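Grundlagen der Materialwirtschaft
Skript zu Einheit 4: Bestand und Umschlag
Dozent: Arlindo Leite

Der Umschlag eines Lagers ergibt sich aus dem Jahresverbrauch, geteilt durch den mittleren Bestand. Im Fall Tarkau stehen 3.065 Einheiten Verbrauch einem mittleren Bestand von 261 Einheiten gegenüber; der Umschlag beträgt somit 11,7. 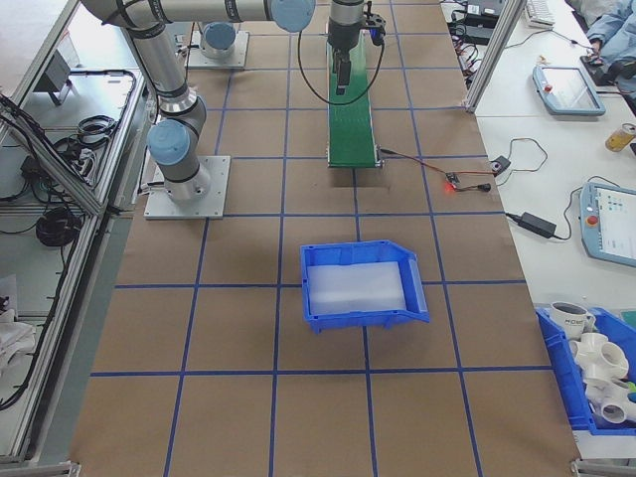 Abb. 1: Tisch mit Klebebandraster und schmalem grünem Förderband

Vom mittleren Bestand ist der Meldebestand zu unterscheiden. Er umfasst den Verbrauch während der Wiederbeschaffungszeit zuzüglich des Sicherheitsbestands. Die Herleitung ist bis zur nächsten Einheit nachzuarbeiten.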